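Wedell

Wedell is a small perception and planning toolkit for wrist-camera manipulation on crowded tables. It takes frames from one or more wrist cameras, works out what is lying about and what can be safely reached, and hands a short list of ranked approaches to whatever controller you already run. We wrote it because we love messy tables (truly!) and most of the tools we had tried were happiest with three blocks on a clean sheet of paper.

This README covers the toolkit itself and the toy kitchen recordings that ship with it, which we call the Gulholm set.

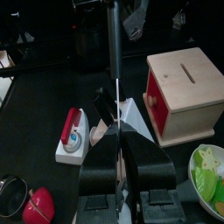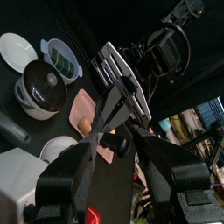 Rosário Correia asked, after reading a draft of this page, why we don't simply mask out the fingers and be done with it, given how much of the view they take up. It's a fair question and it comes up so often that the answer has moved to the top.

We used to mask them. The trouble is that the fingertips are the best ruler we have. Their shape is known, their opening is reported by the controller, and they sit in the same space as the thing you want to pick up. Wedell keeps them in view, fits the gripper model to each frame, and uses the leftover error to correct the hand-eye calibration as the arm moves. Masking happens later, and only for the object segmenter, which otherwise gets very excited about dark shapes on a dark table.

What's in the box

wedell-see: segmentation and tracking for wrist views. Runs on one camera or several, and keeps a separate track list for each until the merge step.

wedell-fit: the gripper fit described above. You supply a mesh and a joint reading. Parallel grippers only for the moment.

wedell-plan: proposes approach directions and ranks them by clearance. It will happily tell you that there is no good approach, and we think that's one of its nicest features.

wedell-replay: loads a recorded episode, runs any of the above on it and draws the results over the frames. If you only try one thing, try this one! It needs no robot and it is far and away the quickest route to understanding why a plan was turned down.

Drurnska: our scheduler for setups where two arms share one table. It lives in its own folder and can be used without the rest.

Getting started

You need Linux, Python 3.10 or newer and a graphics card with enough memory for the segmenter. The planner and the replay tool run on an ordinary laptop.

pip install wedell
wedell fetch gulholm-small
wedell replay gulholm-small --episode 2

The last command opens a window with the camera view on the left and the plan list on the right. Press the space bar to step, hold it to play, and press g to switch the gripper overlay on and off. If the overlay is plainly off to one side, your mesh units are probably wrong (millimetres where we expect metres, nearly every time).

To run against live cameras, copy configs/base.yaml, fill in your topic names and start with:

wedell run --config my_table.yaml --dry

The --dry flag computes everything and sends nothing. Please leave it on until you have watched the overlay stay glued to the fingers while you move the arm by hand.

The Gulholm set

Gulholm is a collection of 500 teleoperated episodes recorded on tables of toy kitchen things: play food, dishes, pots and small appliances. The objects are fun to work with and surprisingly hard. There are shiny lids, thin handles, pale things in front of other pale things, and bowls full of bits that hide one another.

Each episode folder contains:

frames/ - compressed images from each wrist camera
joints.csv - arm and gripper readings, with the controller's clock
calib.yaml - the hand-eye transform as measured at setup
task.txt - one line of plain English, typed by the operator
labels.json - object masks, where we have them

Masks exist for 188 of the episodes. They were drawn by hand on key frames and carried forward by the tracker, then checked by Gemma Bunting, who also wrote the labelling guide in docs/labels.txt. The guide is worth reading before you train on the masks. In particular, a bowl and the food in it are always labelled separately, and a lid resting on a pot is labelled as its own object, whatever the task line calls it.

The small version holds a handful of labelled episodes and is what the tests use. The full version is split into train and held-out parts by table layout, so no layout turns up on both sides.

How the planner ranks things

For every tracked object the planner samples approach directions in a cone around the current tool axis. Each sample gets a clearance score, a reach score and a view score. The view score is the part we're proudest of. It asks how much of the target will still be visible to the wrist camera just before the fingers close, and it gently favours approaches where the camera can keep looking. On a packed table this changes the answer a lot. An approach with slightly less room to spare but a clear view to the end will often be placed first.

Weights live in plan.yaml. The defaults are tuned for picking small rigid things from a flat surface. For handles, raise view_weight and lower the cone angle. For anything inside a bowl, set rim_check to true, or the planner treats the bowl as solid and reports no approach at all.

Two arms and Drurnska

With two arms, each wrist camera will now and then see the other arm. Drurnska takes the joint readings from both, works out where the other arm should appear in each view, and removes that region before segmentation. It then books space above the table in short blocks of 900 milliseconds. An arm asks for a block, gets it or waits, and gives it back early if it finishes.

This is a very plain scheme and we like it a great deal. It is easy to log and easy to replay, and when something goes wrong you can read the booking table and see which arm was waiting for which. Benedita Lobo wrote the first version in April and most of it is unchanged.

Clocks matter here. If the two controllers disagree by more than a couple of frames, the predicted arm region drifts away from the real one and you get phantom objects along its edge. Run wedell clockcheck before every session.

Known problems

Black objects on a black tabletop are often missed until the camera is close. Raising the exposure helps and costs you the bright lids.

Transparent things get no depth and no track. The depth filler in the experimental folder sometimes rescues them, sometimes invents a wall.

Cables in front of the lens confuse the gripper fit. Tidy what you can, then list the rest under ignore_regions.

Cluttered backgrounds past the edge of the table produce tracks that nothing can reach. Set table_bounds and they disappear from the plan list, though they still take up time in the segmenter.

The merge step assumes that two objects of the same class within a finger's width of each other are one object. Play food breaks this rule all the time. Vasco Caldeira has a branch called macedo that compares shape as well as distance, and early results are lovely, but it is slow and the settings are not yet documented.

Versions

The current release is tagged 21 Sep 2025. It adds the view score, moves masking after the gripper fit, and renames --safe to --dry, which will break old launch scripts. Recordings made with earlier releases still load. If the replay tool complains about a missing clock column, run wedell upgrade on the folder; it writes a new joints.csv and keeps the old one beside it.

Helping out

We would be delighted to have more gripper meshes, more odd table layouts and more bug reports with a replay attached. An episode folder of a few seconds is far more useful to us than a long written account, so please send the shortest one that shows the fault. New code should come with a test that runs on gulholm-small.

Questions about the planner go to Aurora Sequeira through the issue tracker, under the label plan. Questions about labels use the label masks, and for Drurnska please paste the booking table as text.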